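Notes on the Reordering of a Desk and Its Shelves

Posted 2025-05-21

The study at Vernutstead has served three purposes since the family took up residence: correspondence, household accounts, and the storage of anything lacking a proper place elsewhere. It was the third of these that prompted the present undertaking. By November the shelves held over 300 loose papers, and the writing surface could no longer be used for writing.

My colleague Bleddyn Lloyd, who has put his own office in Tresmont through a similar exercise, recommended that everything be removed before any decision was made. I followed his advice in part. The books were moved to the hallway and the papers were sorted on the dining table, where they remained for 2 weeks, to the inconvenience of all who dined there.

Certain principles were adopted. Bills are to be kept for one year and tax records for seven. Instruction booklets are to be discarded once the appliance has left the house - a rule that disposed of a surprising quantity of material, including the guide to a coffee grinder given away before the move.

The question of the furniture itself was also considered. Uchenna Ezeani proposed that the unit be replaced with separate shelves and a plain table. I was not persuaded. A desk and shelving in one piece suits a small room, and the grey wood grain has proved forgiving of dust.

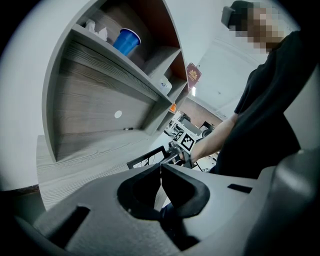 The compartments are to be assigned by frequency of use, with current letters nearest the chair and reference volumes higher up. I have declined to label them. Ms. Ezeani regards this as an error and has offered the use of her label maker, which remains in its box in the hallway beside the atlases.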